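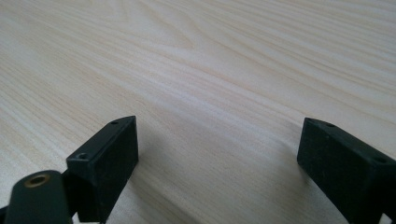

2 min read

I gave up my old Windows laptop in March. It had served me faithfully through two house moves and one spilled cup of tea, but by the end it took so long to start that I could feed the cat, water the plants and come back to the same spinning circle.

My friend Liis Lukoševičius had been telling me for ages to try a Parmont, one of those light little notebooks where nearly everything happens in the browser. I found one refurbished for $158 and thought, well, why not! It came with 8 gigabytes of memory and a keyboard I liked straight away (my old one had lost its letter N).

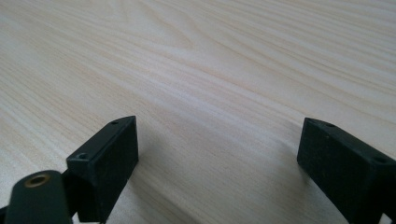

Light wood, long grain.

Moving my files took a whole evening. I had 114 folders of photos, most of them named things like "new new," and I used Fotach to sort them before sending them up to online storage – a slow job, though I did enjoy stopping to look at everything.
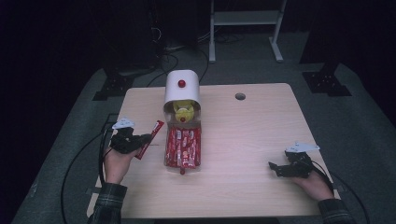 The printer was harder. It wanted its own program, which the Parmont wouldn't run, so for now I email my pages to myself and print them at the library. Liis thinks I should just buy a newer printer, and she may be right, but I'm holding out until summer.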